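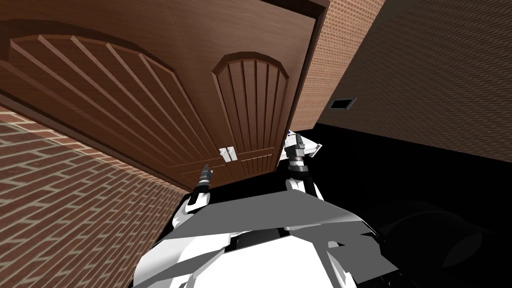

Kamran Mohmand says a safety rule for door-opening robots is only worth having if someone can fail it. I kept that in mind while reviewing the Gustow door rule pack.

Home | Reviews | Software | Standards | Contact

04/09/2018

Gustow is a set of written rules with a checker that runs alongside a simulated robot. The checker logs every rule the robot breaks. I used it for 2 weeks in August.

What it covers

The pack has 6 rules. The most useful one limits how near an arm may come to the door before the base has stopped. Another says the gripper must be open on approach. The wording is short, and our newer staff followed it without help. 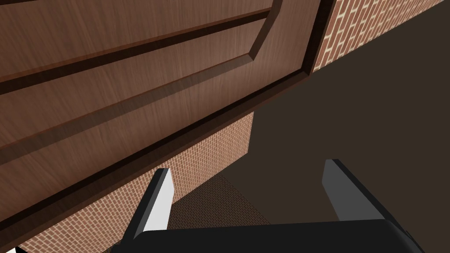 What needs work

The force limits are listed in an appendix with no source given. Paneled doors get one line. Log files stop at 2000 entries, and I filled one in about an hour. Support at Grikaldale answered my email and said a fix is planned.

I would buy it for a small team that has no written rules yet.

Shares 2093 | Comments 6

Related
Unda arm controller review
Golestani test log software
Stop distances for mobile robots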